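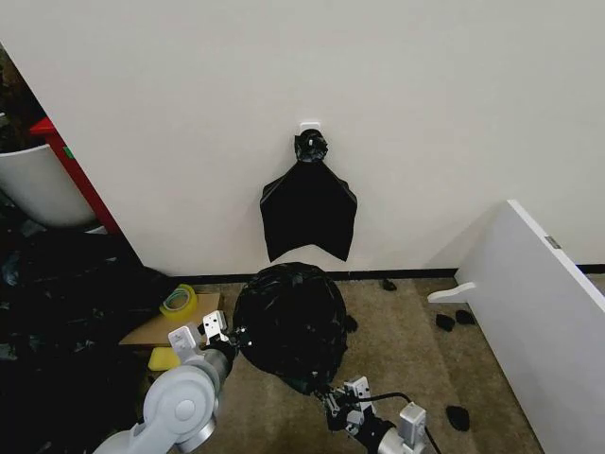
According to Porna, a bin is the wrong place to start: hang the empty bag from a hook, keep the full one on the floor, and the two never get mixed up. The Stestgate notes took the opposite view and asked for a rigid bin in every room. Both positions are kept in the comments field, and this release does not settle the matter.

Sedano Room Waste Set
README, revised 15 Oct 2026

Contents

The set covers the handling of household and office rubbish bags indoors: hanging, filling, gathering the neck, tying, setting down and carrying out. There are 2000 entries from 40 rooms. Kitchens are included only where the bag stands or hangs outside a cupboard. Outdoor bins and wheeled containers are left out.

Files

entries.csv – one row per bag event
rooms.csv – one row per room, with floor and wall type
comments.txt – free remarks, unedited apart from spelling
changes.txt – list of corrections

Fields in entries.csv

entry_id: whole number, never reused.
room_id: matches rooms.csv.
bag_state: empty, part, full or unknown. A bag counts as full when the neck can still be gathered but no more can be put in.
bag_colour: black, white, clear or other.
support: hook, frame, bin, floor or hand. Record what carries the weight. A bag that leans on a wall with its base on carpet is "floor".
neck: open, gathered, tied or unknown. Use "gathered" for a neck held shut without a visible knot. For an empty bag hung by a twisted or knotted top, use "tied" if the knot is clear and "unknown" otherwise.
surface: carpet, tile, board or other.

Two bags close together get two rows with the same room_id. They are not merged, even when one is plainly the spare.

Hooks

Small adhesive hooks are coded as "hook" along with screwed ones. The field describes the fixing in use and says nothing about its load rating. Fu's earlier sheet had a separate code for adhesive hooks, which was applied unevenly and has been dropped. The old values remain in comments.txt.

Known problems

In 104 rows the bag state is unknown. Most are black bags on the floor with the neck turned away.
Worn carpet was coded as "other" in 11 rooms before February. These have been corrected in rooms.csv but the matching rows in entries.csv still need checking.
Bag volume is not recorded. Makers' sizes were tried and gave poor agreement with the filled shape.

Corrections

Send the entry_id, the field and the proposed value. One correction per line, please.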